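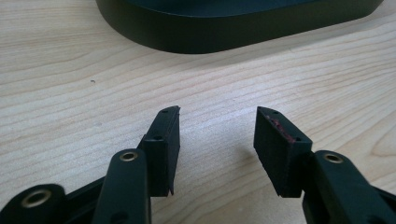 Pale tabletop after the second coat, dark green tray at the back.

August 28, 2024

Table top for the Sornura job. Second coat went on yesterday before closing. Went over it this morning with the side light on and then with the shades down. Color is where we want it, still blond, no orange in it. The grain shows well, especially the loose swirls toward the middle and the right. Sheen is a soft satin. I had been afraid the second coat would push it to gloss.

One dark speck left of center. Could be a crumb, could be something in the finish. Check with a fingernail before anybody reaches for the sandpaper.

Product is the Oditz hard oil, matte version, same can as the shelf samples. Rag on, wait 5 minutes, wipe off with the grain, then a clean rag. The can says to wait longer than that but on the samples it got tacky and left streaks. Do not go back over a spot once it starts to pull. If you miss one, leave it for the next coat.

Sanding before the first coat was 120, then 150, then 180. Stopped there. On the offcut that went to 240 the oil hardly soaked in and the color came out flat. The offcut is on the windowsill with the grit written on the back. Please keep it, I want to compare it again in December when the heat is on and the air is dry.

Oil used on the top, both coats together, 188 grams, weighed can before and after. That includes what stayed in the rags, so the wood took less. For the quote on the next one I would figure the same amount and not try to trim it.

Rags are in the water bucket outside the back door. Lay them flat on the rail to dry before they go in the trash. Same rule as always, writing it down again as I found one balled up on the bench last week.

Tray. The dark green one is from the Sokine order and is meant to live on this table, so I wanted to see the two together before we commit to the finish. In low light the green is close to black. Against the blond top it looks good, better than the gray sample did. The matte surface next to the satin wood works and I would not change either one. The rounded corners also suit it. The client had asked about a square tray and I am going to recommend against it.

Main worry with the tray is marks. The bottom edge sits right on the wood, no feet. Tried the following on an oiled offcut, not on the top itself:

Empty tray, slid back and forth by hand. No marks.
Tray with a full water pitcher in it, slid the same way. Faint dull line, came off with a dry cloth.
Tray set down on a wet spot and left 90 minutes. Light ring when lifted. Mostly gone after lunch, still there if you look for it from a low angle.

The offcut had only one coat, so the real top should do a bit better. Even so I would put pads under the tray. We have thin felt and thin cork. Felt slides easier but holds water. Leaning toward cork, cut narrow enough that it stays out of sight behind the lower rim. Need to try a strip on the curve, cork that thin may crack if it is bent dry. Soak it first.

Vukadinović called about the legs. They are ready but the threaded inserts are the longer kind, so check the depth against the top before drilling. Top has to stay face up on the blanket until the finish is hard, then flip it. Give it over a week. I know the can says less.

Care note to go with the table, draft wording: wipe spills when you see them, damp cloth and then dry, no spray cleaners, lift trays and pots instead of dragging them, fresh oil once a year or when water stops beading. Somebody read it over and tell me if it is too long for the card.

Still to do
Look at the speck. If it is in the finish, 320 by hand on that spot only and a dab of oil.
Underside has 1 coat, wants 2 like the top or it may cup.
Ease the long edge at the back, it still feels sharp under the hand.
Cork strips, soaked and dry, both on the spare tray.
Order another can from Oditz, the open one is getting thick and has a skin on it.
Send the client the color on the tray and wood together, ask for a yes in writing before the second table gets its first coat.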